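Carolina Barros
May 2, 2020

Okay friends, I promised a few of you I'd write up how I finally got all my scanned papers into something I can search, and since it's Saturday and it's raining, you're getting the long version. Get a coffee. Thread!

First, some background. I have been scanning things since January. Tax papers, appliance manuals, my grandmother's letters, forty years of my dad's receipts for a boat he no longer owns. I was very proud of myself. And then I went to look for one single letter and realized I had 700 files called Scan_something and no way on earth to find anything.

A scan is a picture of a page. I knew that, sort of, the way you know things without thinking them through. Your computer sees a photo of some ink. So when you hit Ctrl+F and type "warranty" it looks at you blankly, even though the word WARRANTY is right there in huge letters.

The thing you want is called OCR, which stands for optical character recognition. It reads the letters in the picture and tucks a layer of real text behind them. The page looks exactly the same afterward, but now you can search it and copy from it. I love it so much.

I've used three programs for this now. Vasex was the first, and it was fine, but it wanted me to do the files one at a time. One at a time! I did 40 of them on a Sunday and then went and lay down on the floor.

Then Archie Paterson (hi Archie) told me to try Grevow, and Grevow does batches. You point it at a folder, you pick where the finished ones should go, and you walk off and make lunch.

My number one tip, and please write this on your hand: send the finished files to a DIFFERENT folder. Grevow has a little box that says "Replace originals" and on my machine it was already checked. Uncheck it. I keep one folder called IN and one called OUT and I don't get fancier than that.

Second tip: scan at 300 dots per inch. My scanner came set to 100, and I didn't notice for weeks. At 100 the software was guessing, and its guesses were wild. My grandmother apparently wrote home to say she had a "lonely tine at the take."

I rescanned the worst ones and it was like putting on glasses. Going up to 600 didn't get me anything better on typed pages, by the way, only giant files. For tiny print on the back of a receipt, maybe. For everything else I leave it at 300.

Third tip: pick the language before you start. It's in Settings, then Recognition, and it's easy to skip right past. Half of the letters are in Finnish and I ran the whole first batch as English. All the dots over the a's and o's vanished and the long words came out as soup. You can pick 2 languages together, so I turned on both and ran it again.

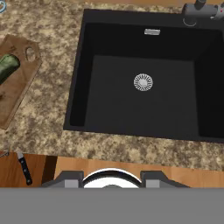
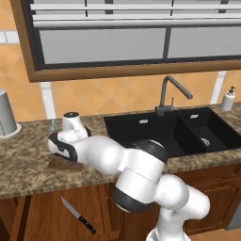
So, on to file names, my least favorite part and also the part that helped the most. I went back and forth forever on this. What I ended up with is year first, then who or what, then one or two plain words. So "1968 Raili letter summer" or "2011 dishwasher manual." With the year in front, everything lines up in order by itself when you sort by name.

If you don't know the year, put in your best guess with an x. I have a whole lot of "196x" in there. Venla Heiskanen, who is a cousin and far more organized than I am, tells me real archivists would do this differently. Venla, I'm sure they would!

Renaming in bulk: if you're on Windows, you can select a group of files, press F2, type one name, and it will number them all for you. On a Mac you select them, right-click, and choose Rename. I lived for YEARS without knowing either of those. I did batches of things that belonged together, then fixed up the few that needed their own name.

Handwriting is a different story, I'm sorry to say. Typed pages come out nearly perfect. My grandmother's handwriting comes out as a kind of modern poetry. For those I gave up on the automatic part and typed a few lines into the Keywords box instead: who wrote it, who it was to, any towns or boats or dogs mentioned.

To get to that box in most PDF programs, look under File, then Properties, then the Description tab. It's been sitting there all along and I'd never once opened it. Whatever you put in there travels with the file if you email it to somebody. (So don't put anything rude in there. I had to go back and edit one about Uncle Pentti.)

Pentti Miettinen, if you're reading this, it was a very mild remark and it's gone now.

A few of you asked about file size. After OCR some of mine came out bigger, and one of the manuals was so big it wouldn't attach to an email. There's usually a "Reduce file size" or "Optimize" choice in the Save As menu. Do that last, after the OCR. I did it first on a few and the letters went fuzzy before the software ever got to read them, so I had to start those over.

And keep the original scans somewhere, even once you're happy. Mine are on an outside drive labeled ANEMBERG, after the street we lived on, and it sits in the closet with the wrapping paper. The finished ones are on the laptop and backed up online.

Someone in my messages asked if you can do this on a phone. You can! Hold the phone flat over the page in decent daylight, and turn the flash off or you'll get a big white blob in the middle. Most scanning apps will straighten the edges for you. I did all the receipts that way because they kept curling up in the scanner. Check that it's saving as PDF and not as a pile of separate photos.

Also, pages in one document! If a letter is four pages, make it one file with four pages. I had them all separate at first and page three of everything had wandered off. In Grevow it's Combine, and you can drag the little page pictures into order before you save. Check for upside-down ones while you're in there. There's a rotate button, and OCR does a lot better when the page is right side up. Ask me how I know.

The one I was looking for, back at the start of all this, was a letter from Raili Kettunen to my grandmother about the summer at Hakala. She typed hers, bless her. I put "Hakala" in the search box on Thursday and up it came, along with five others I didn't know we had.

One of them has a recipe for cardamom rolls in it. I copied the text straight out of the PDF and pasted it into an email to my mom, and the only thing it got wrong was the oven temperature, which it had as 2OO with the letter O. Look out for that, it mixes up zeros and O's all the time, and ones and L's too.

Still to do: the boat receipts. There's a box and a half. If anybody knows a good way to scan that slippery carbon paper, the yellow kind, please tell me, because mine keeps coming out almost blank and I've tried turning the contrast up as far as it goes.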